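Graduate Workers' Union: Frequently Asked Questions About the New Contract

This page covers the questions that come to the union office most often. It was last updated in August by Glykeria Antoniadis, membership secretary.

Who is in the bargaining unit?

All teaching assistants, research assistants and graduate graders paid through the university payroll. That is 1,637 people this term. Students on outside fellowships with no work assignment are not in the unit.

Do I have to join the union?

No. The contract covers you either way. Only members can vote on a contract, run for steward or serve on the bargaining team.

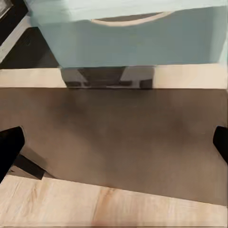
How do I sign up as a member?

Fill out a membership card online or pick one up from your department steward. Your card takes effect on the first day of the next pay period.

How much are dues?

Dues are set by member vote and taken out of each paycheck. You pay nothing in a month when you have no appointment. If dues were taken out by mistake, send the pay stub to the office and we will ask payroll for a refund.

What does the contract say about hours?

A full appointment may not go over the weekly limit in Article 11. Grading, office hours, email and required training all count as work time. Keep your own record. A simple list of dates and hours is enough.
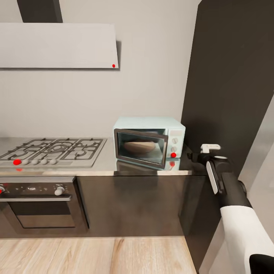
Kitchen with cooktop and microwave.

What if my supervisor asks me to work more than that?

Talk to your steward first. Many of these cases are settled with one meeting. If yours is not, the steward can file a grievance.

How long do I have to file a grievance?

You have 37 calendar days from the day you learned of the problem. Late grievances are usually turned down, so contact us even if you are still collecting paperwork. Michalis Kalogeropoulos handles grievances for the sciences and engineering. Fuseini Quansah handles all other departments.

Bring your appointment letter, any emails about the work, and your hours record.

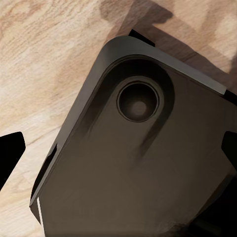

If you don't have the appointment letter, your department is required to give you a copy on request. The steward can also ask for it on your behalf.

Can I be punished for filing?

Retaliation is barred by the contract and by labor law. Report it to your steward right away, including changes to your schedule or assignment that you think are connected.

Does the contract cover summer work?

Yes, if you hold a summer appointment. The health plan runs all year for anyone appointed in the spring.

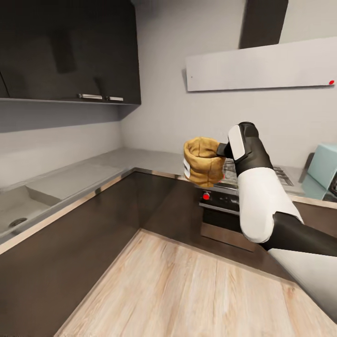 Robotic arm holding a cloth pouch over the counter.

When are meetings held?

Members meet on the first Tuesday of each month at 5:30 p.m. The agenda goes out by email the week before.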